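**Cloth folding at home, wrist cam edition**

**solder_goblin** wrote (2020-12-26):

Okay, the arm is up on the white table and I've got the wrist cam streaming! I'm 68 grasps into my list, all rags so far, and cloth is so much meaner than blocks. My script is built on Trevum and picks the highest point of the pile, then pinches straight down.

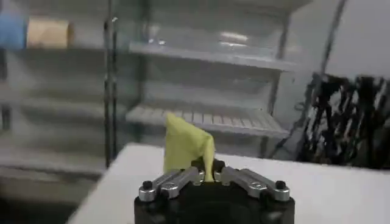 *Yellow-green rag, pinched and up in a peak.*

My question is what to do about the second grab. Do I go for a corner, or just regrab wherever?

**mirkton_mike** wrote:

Corner, always. Regrabbing wherever is how I burned the whole of September.

**pidloop** wrote:

Gonna disagree with Mike. Corners are great if you can find them, and on a bunched-up rag you can't. I'd grab anywhere, lift, and take the lowest hanging point. Two regrabs and you're usually near a corner anyway.

**mirkton_mike** wrote:

"Usually" is doing a lot of work there, lol. My log has 1,460 tries in it and lowest point kept handing me the middle of a hem.

**solder_goblin** wrote:

Resetting between tries is my other headache, so I want the start pose sorted before I pick a side.

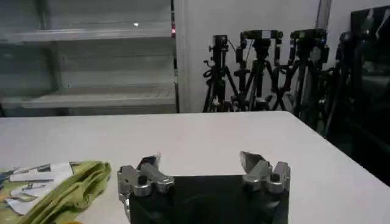 My start pose is fingers wide open over the table, and I think it's too close in. The green cloth ends up way down in the lower left corner, half on top of that colorful printed thing, and my color mask hates busy graphics next to fabric. Would you back the arm up or just clear the table?

**pidloop** wrote:

Both! And move the printed thing first, it's free.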